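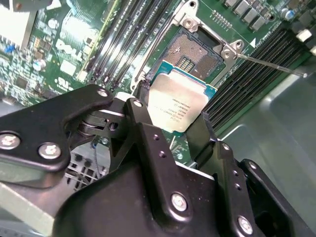 How to prepare your bag for the birth center

When I was expecting my first child, I packed my bag at the last moment and forgot my slippers and my insurance card. With the second one I started in August, two months before the due date, and I was much calmer. This is the way I did it.

Step 1. Ask for the list of your birth center
Every place has its own rules. Mine, Brarketska, gives diapers and pads, but you must bring clothes for the baby. Call them and write down what they say.

Step 2. Make two small bags
One bag is for the labor and one is for the days after. A big suitcase stands in the way in a small room, and your partner will not find anything in it.

Step 3. Pack the labor bag
Put in your papers, a loose nightgown that opens in the front, warm socks, lip balm, a hair tie and a water bottle with a straw. Add a phone charger with a long cable.

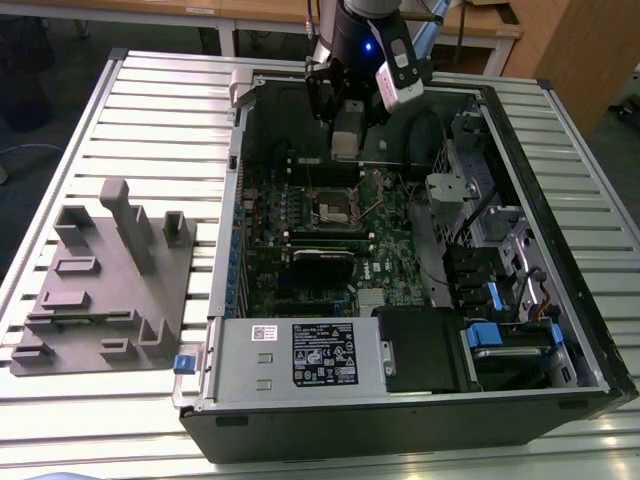

The plug is often far from the bed, so the short cable which came with the phone did not help me. I also took some crackers and dried fruit. Ask the midwife before you eat during labor.

Step 4. Pack the second bag
For you: two nursing bras, dark underwear in a bigger size, a towel, and comfortable clothes to go home. You will probably still need your maternity pants. For the baby: bodysuits in two sizes, a hat, a blanket and one warm outfit for the trip.

Step 5. Install the car seat
Do this before week 37 and read the manual slowly. Our Dromel seat took us almost 51 minutes the first time, and the belt was twisted.
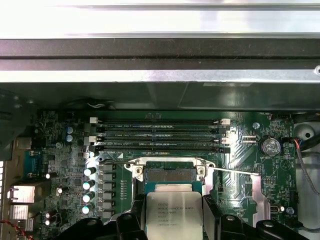 Page last changed: 11 December 2020

Step 6. Tell somebody where the bags are
We kept ours behind the front door. On the top I put a paper with the things that can be packed only at the end, like glasses and the toothbrush.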